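Call for Participants: Working Group on Safe Practice for Shared Tabletop Robots
May - Posted by Shoshana Oyelaran 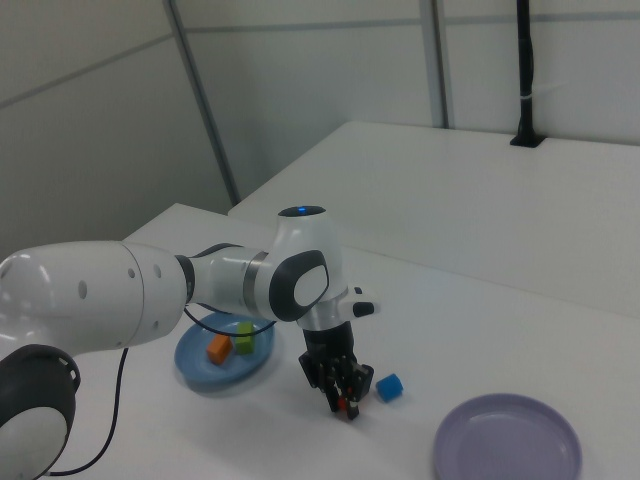
The Clivari Institute invites applications from operators, technicians, trainers and safety staff who wish to serve on a working group on safe practice for robotic arms used at tables and benches. The group will draft a plain-language code of practice for laboratories, teaching rooms and small workshops in which people and robotic arms use the same work surface.

Background

Robotic arms that once stood behind fences are now used on ordinary tables, often by people whose main training is in another field. General safety standards for industrial robots remain the reference for manufacturers and large plants. Many smaller sites, however, have written their own house rules, and these differ widely in what they cover. A review of local rules carried out by the Institute last year collected documents from nearly 200 sites. Many had clear instructions for stopping the arm in an emergency. Far fewer said anything about cable routing, the condition of jointed fingers, or who may reach across the table while a task is paused.

The code of practice is intended to fill these gaps. It will be advisory and will not replace any legal duty or the manufacturer's instructions.

Scope of the work

The working group will prepare guidance on the following subjects:

- Marking and agreeing the reach of the arm before a session begins
- Placement and securing of cables on and near the work surface
- Selection and layout of task objects, including blocks, plates and other small items used in pick-and-place work
- Status lights and other signals, and what operators should be taught about them
- Inspection of multi-fingered hands, with particular attention to pinch points
- Handover between operators during a shift
- Recording and reporting of contact events, including those in which no one is hurt

Matters relating to mobile robots, welding and painting are outside the scope of this call. Software security will be addressed only where it affects the physical stop function.

Who should apply

The Institute is seeking 7 members. Applicants should have at least 3 years of direct experience working with robotic arms or supervising those who do. Experience may have been gained in research, teaching, light assembly, repair or rehabilitation. A degree is not required. Applications from operators who run daily sessions are especially welcome, as this group has been poorly represented in earlier drafting work.

Applicants must be able to read technical documents in English and to comment on them in writing. Prior service on a standards body is useful but will not be given extra weight in selection.

Employees of companies that make or sell robotic arms or hands may apply. They must declare this interest on the form, and no more than one member may come from any single employer. Staff of Beltico and Ruiz-Ortega, which have provided equipment for the trial sessions, may attend meetings as observers but may not vote on the text.

Time and location

Members will serve for a term of 6 months. Meetings will be held online every second week, with two in-person sessions at the Karesport Training Center, where draft rules will be tried out at the table by members and by operators who have not seen the text before. The first in-person session will begin on a Sunday afternoon to allow for travel. Members should also expect to spend several hours between meetings reading and marking up drafts.

Travel, lodging and meals for the in-person sessions will be paid by the Institute. Members who are not released by their employer on paid time may request a daily allowance. Members will be named in the published code unless they ask to be left out.

Conduct at trial sessions

All members will complete a site briefing before entering the trial area. Loose sleeves, lanyards and hand jewelry are not permitted at the table. No member may place a hand within the marked reach of an arm unless the session lead has confirmed aloud that it is stopped. Any member may call a halt at any time and will not be asked to justify it until the arm is at rest.

How to apply

Applicants should submit the application form, a statement of no more than one page describing their experience, and the name of one person who can confirm it. Where possible, the statement should describe a local rule that the applicant has written, changed or found difficult to follow - a short account of what took place is sufficient.

Forms are available from the Institute's standards office and should be returned to the same office, marked for the attention of Shoshana Oyelaran. All applicants will receive a written reply. Those who are not selected may ask to be added to the list of outside readers, who will receive the full draft for comment before it is published.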